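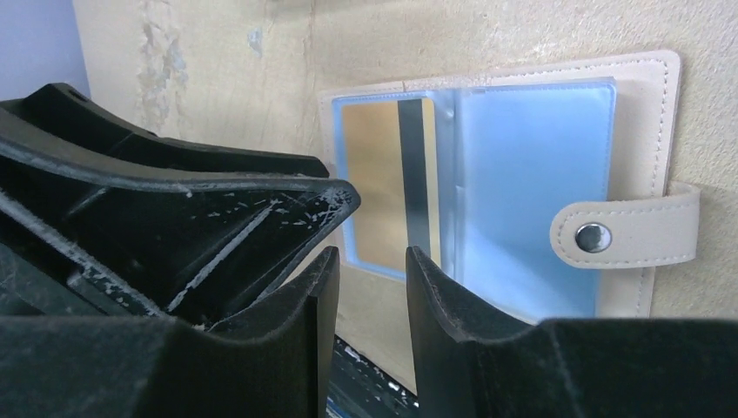 First time financing equipment for my embroidery shop and I'm so excited! Bondov quoted me a 37-month lease on a used machine, $400 a month. I've been carrying one gold-colored card in a cream holder with stitched edges and putting everything on it, and I'm ready to stop. Is a lease smarter than a loan?

Posted 2021-11-29 by hoopandthread
12 comments | 5 shares

Ask for the buyout price in writing! Mine was $600 at the end and I was thrilled, but a friend's was $3343. Same kind of machine!

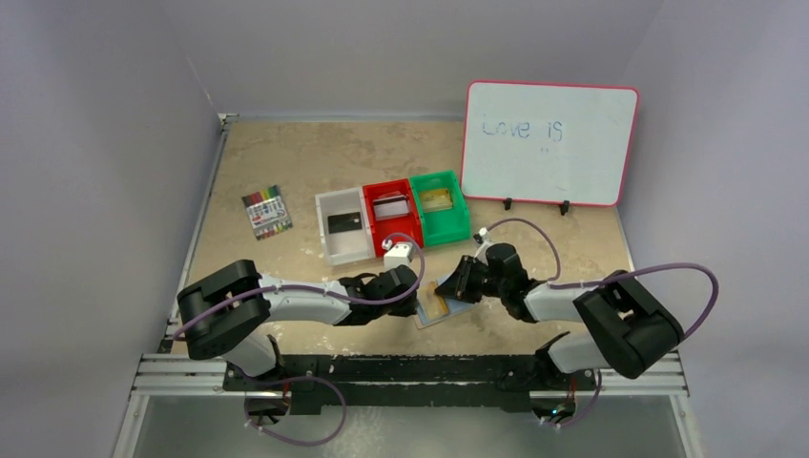

Also check who pays for repairs. I went with Himska in August and love having fixed payments.

2 comments

Loan. You own it.

0 comments

Get a loan quote too and compare the totals, fees included. Your tax person can tell you which one works better for you. Congrats on the shop!

1 comment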